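消费行为研究导论 第5讲讲义
主题：“自然意象”与产品评价,证据到底有多硬

一、从一个流行说法讲起
教科书和行业文章里常见一句话：在包装、桌面、墙面上加入自然风景，能让人放松，进而提高购买意愿。这句话里有两个因果判断，多数引用者只给一个出处，有时连出处也没有。本讲把它拆开来看。

先看“放松”。早期研究多用自评量表，问被试“你现在感觉有多平静”。问题在于，被试刚看完湖光山色，马上被问平不平静，研究者想听什么，他猜得到。这叫需求特征，第2讲已经讲过，期末还会用到。

再看“购买意愿”。意愿和购买差得很远，填问卷时不花钱。

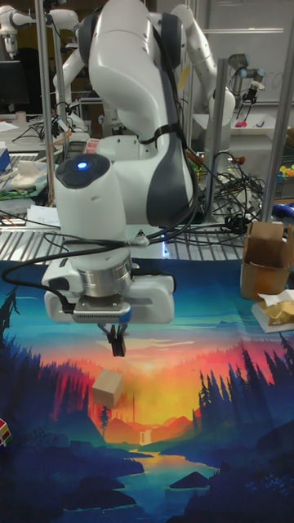

Prekier 的包装测试常被当作正面证据，样本457人，看上去不少。但分到4种包装以后，每组只剩一百出头，再按性别和年龄切，有些格子小得没法看。报告只突出了显著的那一格。另外，“风景”作为自变量定义得太松：摄影、水彩、图案化的印刷，都算进同一类。上图台面上铺的那块印有风景的桌布，按 Prekier 的编码手册也得记作“自然意象”，跟一张实景森林照片同分。这样编码，得出什么结论我都不太敢信。

二、Plurkitz 与 Ahuja 的分歧
Plurkitz 门店的做法是换掉收银区的背景，前后各记录60天销售额。换背景的时间在9月，正好赶上开学，没有对照门店。销售额上升可以有许多解释，背景图只是其中一个，而且未必排得进前三。

Ahuja 的团队重做了一遍，加了对照店，效应缩到几乎看不见。支持者说重复研究用的图“不够自然”。请大家留意这种辩护：如果每次失败都能归到图选得不对，这个假设就没有办法被推翻了。

三、图像风格的问题
Burach 的分类表把风景图分为写实与风格化两档，比前人细一些，可判定标准只有半页，两名编码员的一致性也没有报告。色彩、构图、有没有人物，全都混在一起。一幅风格化的日落与一幅写实的雪山，差别至少有五六处，拿来比较以后说“风格有影响”，说不通。 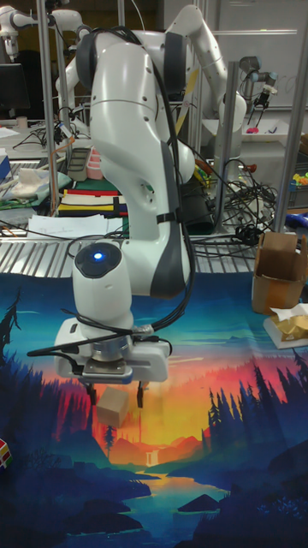 图2 风格化风景印刷垫，画面含日落部分；垫子上方为一小块米色木块。

四、阅读时要问的几件事
对照组看的是什么？空白、城市街景、抽象图案，三者得出的差值可以完全不同。
因变量是量表、选择，还是真金白银？
分析方案是事先登记的，还是看过数据以后写的？
效应量报了没有？只报p值的，先放一边。

五、作业
任选一篇声称“自然意象提升评价”的论文，写一页纸，指出你认为最弱的一环，并说明换哪种设计能补上。不要写“样本量应该更大”就交差，要说清大到多少、依据是什么。
2026年1月10日前交，迟交按课程大纲扣分。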